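Clerkville Community Help > Home, School and Office > Stationery

Mixed pack of markers, which ones are safe on a small whiteboard?

Posted by Iveta Kubíček, 12/07/2024

I help out with a lettering table at our branch library. We have small whiteboards that lean up on the tabletop and a lot of capped markers in different colors. Most have a white barrel, so the only quick way to tell them apart is the cap. 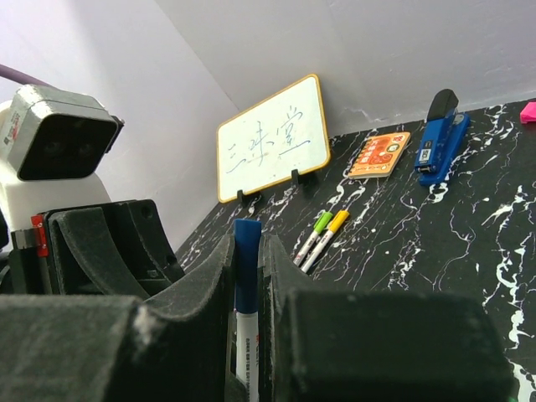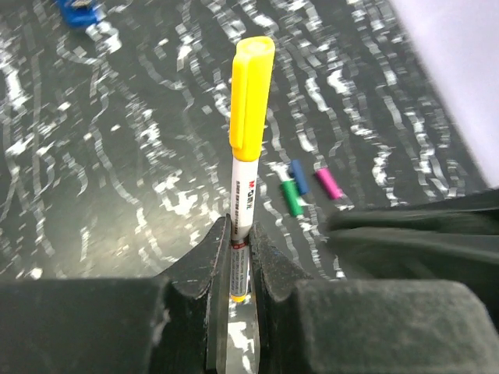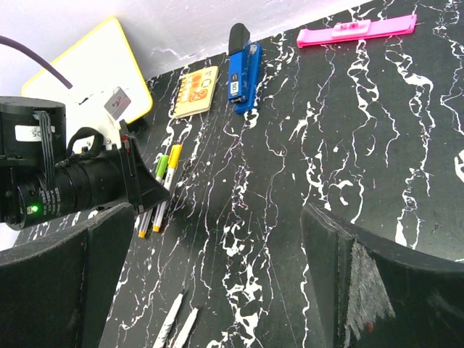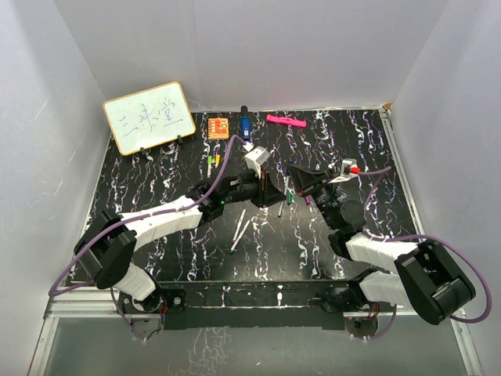
My trouble is that permanent markers and dry-erase markers have ended up in the same box. Last month a child wrote her name on a board with the wrong one and it did not come off with the felt eraser. I tried water and then dish soap, and there is still a gray shadow of the letters.

Two things I would like to know. What takes permanent ink off a whiteboard without ruining the surface? And how do other people keep the two kinds apart when the barrels look so alike? The print on some of them is too small for me to read without glasses, and the children will not read it at all.

We have 70 markers and I would like to avoid throwing them out and starting over.

Konrad Marciniak

For the ink, write over it with a dry-erase marker. Cover the old line completely, wait a few seconds, and wipe with a dry cloth. The solvent in the dry-erase ink loosens the permanent ink and both come off together. You may have to do it two or three times. Use a dark color and a fresh marker, as a dried-out one does nothing.

If a shadow is left, put rubbing alcohol on a cotton pad and rub gently. 70 percent is strong enough. Wipe with plain water afterward and let the board dry before anyone writes on it. Keep the alcohol off painted or plastic edging, it can dull the color. Don't use scouring powder or the green side of a sponge. Once the surface is scratched, every marker will stain it, including the right ones.

For sorting, do it once, at home, with your glasses on. Read every barrel. Where the print has worn off, make a short line on a corner of an old board, wait a minute and wipe it with a dry tissue. If it stays, it goes in the permanent group. Then wrap a ring of masking tape on the barrel of each permanent one, just below the cap. I tape the barrel and leave the cap alone because caps get swapped.

After that, keep the permanent ones somewhere else entirely. Ours are in a lidded tin on a high shelf, and they only come out for labels and posters. The dry-erase ones stay in the box with the boards.

Store them lying flat, too. They last longer that way.

Aiguo Dong

just buy one kind and get rid of the rest. they are cheap

Alžběta Tóth

I agree with Konrad about the tape. We did it at the after-school room with red electrical tape, and it holds better than masking tape when the hands are sticky. Hand sanitizer also works on the ink if you have no alcohol in the house. Leave it on for 50 seconds or so and wipe.

One more thing to check is the tables. If yours have a dark top, a stray mark will hardly show until somebody leans a sleeve on it. We put newspaper down.

Iveta Kubíček

Thank you, the writing-over method took off nearly all of it and the alcohol did the rest. I am doing the tape this weekend. Aiguo, I did think about it, but the yellow ones are new.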